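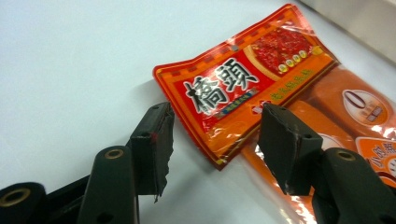 *sausages for the Nornville game, grill goes on before kickoff*

# Itberg v Nornville: predictions, lineups, general moaning

**mansilla_left_foot**

Ok, opening this early because I've been thinking about it since breakfast and my wife has stopped answering me.

We're at home, we've got 5 points from our last four league games, and Nornville come here having not won away since August. On paper it's the kind of game we should win. On paper we should have beaten Tamuno too and look how that went. I was behind the goal for that one and I still can't tell you who was supposed to be marking the guy at the back post. Three of them were pointing at each other.

My team:

- Potgieter in goal, obviously
- Back four the same as last time, except I'd bring Kiều Nghiêm in at right back
- Two sitting in midfield
- Andreadis behind the striker and leave her alone to play

I say 2-0. Grill will be going at the far end of the parking lot from noon if anybody wants to come say hi. Bring your own buns, I always run short.

---

**northbank_evie**

2-0?? With THAT midfield? I admire you, I really do.

I'd take 1-0 off somebody's knee and go home happy. We haven't scored more than once in a home game all fall, and the two goals before that were a penalty and whatever you call the thing that bounced off the referee's assistant's flag side and rolled in (still counts, I was there, I screamed).

Agree on Nghiêm though. She gets forward and she can cross. Our current right back crosses like she's trying to get the ball back to the parking lot.

---

**oldgate72**

Don't agree on Nghiêm at all. Good going forward, sure, but Nornville play everything down their left. Their winger is the best player they've got. You put an attacking fullback against her and you're asking for it. Keep it as it was. It was one bad goal against Tamuno and people want to rip up the whole back line.

---

**mansilla_left_foot**

It was one bad goal against Tamuno, one bad goal against Idadico, and one bad goal in the cup. At some point they start adding up, my friend.

---

**oldgate72**

The Idadico goal was a deflection and you know it.

---

**mansilla_left_foot**

It was a deflection off a player standing in the wrong place!

---

**spare_ticket_sam**

Anybody got a spare for this, one adult, any stand? Will pay face value. I'm also fine standing behind the post.

---

**northbank_evie**

Sam you'll walk in. The Idadico game had 1,629 in and I had a whole row to put my coat on. Just turn up.

---

**half_time_tea**

Long time reader, don't post a lot. I want to stick up for the midfield a little. I rewatched the whole Idadico game last night (yes, all 90 minutes, I had laundry to fold) and the first half hour is really decent! We win the ball back high up a bunch of times. Then we get tired, everybody drops ten yards, and Andreadis ends up on her own with four defenders and nobody near her. That isn't a midfield that can't play, it's a midfield that needs a sub before the 70th minute. The coach keeps waiting until there's hardly any game left.

Evdokia Koutsoukos has been sitting on that bench in a coat for three games. Use her!

---

**oldgate72**

Now that I can get behind. Koutsoukos for the last half hour, every week, no matter the score. She's got legs. She runs at people when they're tired and they hate it.

---

**northbank_evie**

I'd start her.

---

**oldgate72**

Oh here we go.

---

**northbank_evie**

What! She was our best player in preseason. She scored that one against Tamuno in the friendly where she went past two and hit it with her weaker foot. I don't get what she did to end up on the bench. Did she back into the coach's car?

---

**half_time_tea**

I heard she had a tight hamstring and they were being careful with her. My cousin's kid trains on the next field over, so take that for what it's worth. She was doing full sprints last week, apparently.

---

**mansilla_left_foot**

If she's fit she plays for me. I'll swap her in for one of the two sitting ones and we'll just attack them. 3-1. I'm changing my prediction, put it in the book.

---

**gus_from_block_c**

Nornville fan here, hope that's ok. Coming over with my brother and my dad.

You're all being a bit hard on yourselves, we are not good away from home. Our winger is great, your man up there is right about that, but she's been playing with her calf strapped and she came off early last time out. Her backup is quick but she's a kid and she drifts inside all the time. So if it's the backup, your attacking fullback would have a lot of grass to run into. If it's the real one, I'd be nervous.

Our big problem is set pieces. We've let in a silly number from corners. Our keeper stays on her line like it's hot lava out there.

Going for 1-1 and a long drive home. Where's good to park?

---

**northbank_evie**

Gus this is so much more useful than anything the rest of us have written. Welcome!

Park behind the old bus garage, it's free after noon and it's a short walk. Don't use the main lot unless you're there early because it takes forever to get out. Well, unless you want a sausage off Santino, in which case follow the smoke.

---

**mansilla_left_foot**

Away fans welcome at the grill. I mean it. You can have one each and then we're enemies.

Interesting about the corners. Who even takes ours now? Last game it was three different people and one of them hit the first defender every time.

---

**oldgate72**

Andreadis from the left, she's the only one who can get it over the first player. From the right I've got no idea. Nghiêm took them in the youth team, I'll give you that one for free.

---

**mansilla_left_foot**

SO YOU AGREE SHE SHOULD PLAY

---

**oldgate72**

I agree she should take corners. From the bench if the rules allow it.

---

**keeper_union_5**

Can we talk about Siyabonga for a second? We've all gone straight past the goalkeeping coach and he's the reason we aren't in the bottom two. Potgieter has had that job a little over a year and our keeper is coming for crosses she'd never have come for before. Santino, you wrote "Potgieter in goal, obviously" in your lineup. He's the coach. He is a grown man of fifty.

---

**mansilla_left_foot**

Oh no.

---

**mansilla_left_foot**

I was typing with the baby on one arm. Leave me alone.

---

**half_time_tea**

I read that list twice and didn't notice. I'd have signed off on it.

---

**northbank_evie**

I think he'd do ok to be fair. Have you seen him in the warmup? He's got better hands than half the league.

---

**spare_ticket_sam**

Got sorted, thanks Evie, I'll be in the north end. 2-1 us, Andreadis and then a scrappy one from a corner. First time back since I moved away, can't wait!

---

**keeper_union_5**

For my actual prediction, 0-0. We'll have all the ball in the first half, they'll have all the ball in the second, and I'll have cold feet for both. I'd love to be wrong. I've been wrong 15 times already in the prediction game this season so there's a chance.

---

**gus_from_block_c**

Quick update from our side, the winger trained today. So, sorry about that.

---

**oldgate72**

Thank you Gus. Same back four then. I rest my case.

---

**mansilla_left_foot**

Still playing Nghiêm. She can stay back for once, she's got ears, somebody can tell her. 3-1.

Predictions so far, shout if I've got yours wrong:

| Poster | Score |
|---|---|
| mansilla_left_foot | 3-1 |
| northbank_evie | 1-0 |
| spare_ticket_sam | 2-1 |
| keeper_union_5 | 0-0 |
| gus_from_block_c | 1-1 |

Still need one from oldgate and from half_time_tea. Get them in before kickoff, I'm not taking any from the stands this time.

---

**half_time_tea**

2-0, Koutsoukos gets the second after coming on. And I'll bring buns, I've got two bags in the freezer.

---

**oldgate72**

1-0. Header from a corner. Don't ask me who takes it.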